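Does a promise still bind when the person is dead? Project report, Philosophy Year 2
Menaka Weerasinghe and Ubaldo Piras, tutor Pierina Galli

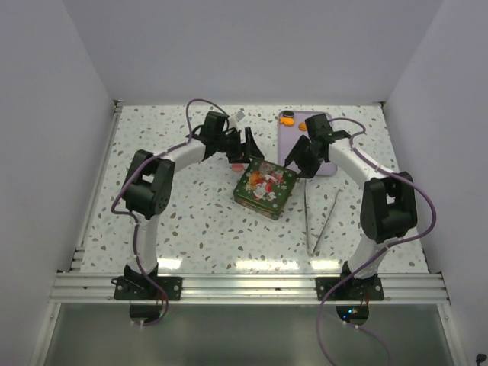 We started from the Bortolotti case in the module reader. Man promises his dying brother he'll keep the orchard at Villavley, then sells it. Has he wronged anyone? Ubaldo said no straight off, I said yes, so that was the project.

Method: 2 rounds of interviews, 47 people in all, mostly students, some from the evening class. Same story each time, then a second version where the brother never finds out but is alive. Transcripts in the appendix.

Most people said the sale was wrong in both. Fewer could say who was wronged. Gerardo Testa (evening class) said the promise belongs to the one who made it, so breaking it hurts him. We liked this but it makes the brother dissapear from the story completely.

Problems. Story too long, people asked about tax. Ettore did some interveiws with the old wording, those are marked. Word count is 2,454 without the appendix, over the limit, sorry.

Still to do: the section on wills, and my reply to Ubaldo's objection. Draft due in May.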